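Saturday, May 13, 2023

Unloaded the glaze test kiln this morning. Fourth round on the satin white. Writing it up while the tiles are still laid out on the bench in shelf order.

## Where we were

The April batch of the white crazed on the Plelari stoneware. It came out of the kiln clean and started pinging the next day, and by the end of the week there was a fine net over everything, worst on the insides of bowls. Same glaze on the old clay never did it. I don't have the expansion figure for Plelari and the bag doesn't give one, so this is all being done by trial.

First guess was that we were underfiring. The Tuteck controller reads hotter than the cones say it should. Put witness cones on all shelves in round two and they came down where they ought to on the middle and top, a little stiff on the bottom. So the firing was a small part of it at most. Tiles from the middle shelf crazed just as badly as the ones from the bottom.

Second guess was thickness. Thin coats crazed later but still crazed.

That leaves the recipe.

## The change

Kept the Nikanitz feldspar as the main flux source but cut it back, and moved some of the boron over to the Aigner frit. Silica up in steps. Nothing else touched, same whiting, same kaolin, same zircon. Four versions:

- **W4-a** - April recipe, as control
- **W4-b** - feldspar cut, frit up, silica same
- **W4-c** - as b, with silica up one step
- **W4-d** - as b, with silica up two steps

Mixed the base as one dry batch of 1,414 g and split it, then added the differences to each pot. Should have done it this way from the start. In round three I weighed everything separately and there was enough wobble between pots that I couldn't trust the small differences.

Base was sieved twice through the 80 mesh. The frit had some hard lumps in it. Pushed what I could through with the rubber rib and threw out the rest, maybe a teaspoon. The lid on that tub doesn't seal and it needs to go into a different one.

Specific gravity took a while. Got b, c, and d to match at 1.46. The control kept settling, and I had to add a few drops of the Epsom salt solution to hold it up. After that it dipped fine. Note for anyone repeating this: the other three didn't need any, probably down to the lower feldspar and less sodium washing out into the water.

## Tiles

All on Plelari, all from the same bag, thrown as a ring and cut so they stand up with a foot. Bisque was cone 04. Each tile dipped once to the line and a second time over the top third, so there's a thin and a thick zone on every one. Three-second dips, counted out loud, which works better than the stopwatch when both hands are wet.

Also did one small bowl of each, poured inside, dipped outside. Tiles lie about crazing. They're flat-ish and free to move, and a glaze that looks fine on a tile will let go in the bottom of a bowl where it pools.

## Firing

Cone 6, slow finish. Last stretch at 60 C an hour, ten minute hold at the top, then a controlled drop to 1,000 C and off. Kept the lid shut until it was under 100 C. In round three I opened it warmer than that and I'd like to rule it out as a cause.

Bottom shelf: cone 6 soft but not all the way down. Middle and top: cone 6 touching. Same as last time. The bottom element is getting tired. I measured the resistance on it last month and it was the highest of the lot, so it can go on the list for replacement, but it'll make it through the next few firings.

## Results

**W4-a.** Crazed. Could see it with the loupe straight out of the kiln. Surface is still the best of the four, soft and buttery where it's thick, and it breaks nicely to tan on the edges. Annoying.

**W4-b.** No crazing on the tile that I can find. Bowl has a few long lines in the well, none on the wall. Surface a little shinier than the control. Some pinholes on the thick zone, all on one side of the tile, which makes me think it's dust and not the glaze.

**W4-c.** Clean on the tile and clean in the bowl so far. Surface is satin, slightly drier to the touch than b. Color is a cooler white. Breaks less on the edges. If I had to pick today it would be this one.

**W4-d.** Clean, but it's gone stony. Drags under a fingernail. Knife-marked on the bowl - a butter knife left gray lines that didn't wipe off with a wet cloth, and only partly came off with the powder cleanser. Not usable on the inside of anything. Could be worth keeping as an outside glaze on planters.

Rubbed ink into all of them and wiped back. Only the control and the b bowl took any.

## Stress tests

Started the freezer and boiling water cycles on c at lunch. Bowl goes in the freezer for an hour, then straight into a pan of boiling water, then dried and inked. Planning on three cycles. First one done, no lines. Will do the other two before calling it.

Also put a slice of lemon on a tile of b, c, and d and covered them. Leave overnight. Check for any change in sheen or color where the lemon sat. Don't move the tiles, the marks on the paper underneath are the only labels, I forgot to write on the feet of two of them.

Shivering is the thing to watch for with c and d, having pushed the silica. Tapped the rims of both bowls with a wooden spoon handle and ran a thumb around. No flakes. Rims are the place it'll show. I'd like to see it on a mug with a handle before we commit, with the glaze on the sharp inside corner of the handle join.

## Stock

Weighed the tubs while I had the scale out.

- Nikanitz feldspar: plenty, one unopened bag behind the open one
- Aigner frit: 363 g left in the tub, not enough for a production bucket
- Zircon: 77 g, order now
- Silica and whiting: fine
- Kaolin: fine, but the open bag is damp at the bottom corner, use that one first and dry it out before weighing

Prices on the frit went up again. If c holds, each bucket takes more of it than the old recipe did, so it's worth getting the larger sack. I'll ask about shipping before ordering.

The old bucket of April white is still under the sink. Please don't use it on Plelari. It's fine on what's left of the old clay if someone wants to use it up on a few pieces, and the bucket is marked.

## Still to do

- Two more freeze/boil cycles on c
- Read the lemon tiles tomorrow, photograph next to an untouched one
- Look at all the tiles again in a week with the loupe. The April ones took days to show
- Mug with handle, c inside and out
- Try c over the iron slip. The old white went a good rusty cream over it and I expect c will be flatter
- Half step between b and c, in case c turns out dry on larger pieces. There's enough dry base left over to do it without mixing a new batch, it's in the lidded jar with the blue tape
- Replace the cones, down to the last few sixes

The half step I'd fire on the bottom shelf as well as the middle. If it only looks right when it's fully matured then it's no good to us with the kiln as it is, and c on the bottom was noticeably drier than c on the middle.
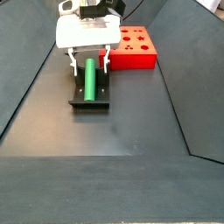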